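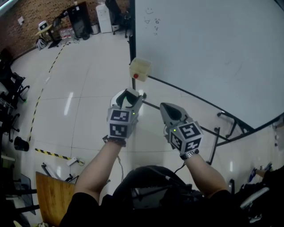

STUNDON, 2026-03-03 - Saarela, a supplier of network security software, today released version 7 of Trestier, its incident reporting tool for operators covered by national cybersecurity laws. The release separates the technical record of an incident from the legal notice sent to a regulator, so that each can be reviewed and signed by different staff. Manual reporting remains available: a physical control can be assigned to open an incident record, with the time of the press stored in the log.

Trestier 7 includes 61 report templates and accepts log files of up to 1865 megabytes. Access requests from government agencies are now held in a separate queue. Each request must cite a legal basis and be approved by two named account holders before any data leaves the operator's network. Refused requests are kept with the reason for refusal.

"Operators are being asked to hand over data under laws that differ on who may ask and who must sign," said Kauko Juntunen, head of compliance products at Saarela. "The queue records both."

The Wanthorpe edition, for operators that host their own servers, will follow later in March. Existing customers receive the update under their current license. Version 5 and earlier must be upgraded to version 6 first.

Release notes and the template list are available from the Saarela press office in Stundon.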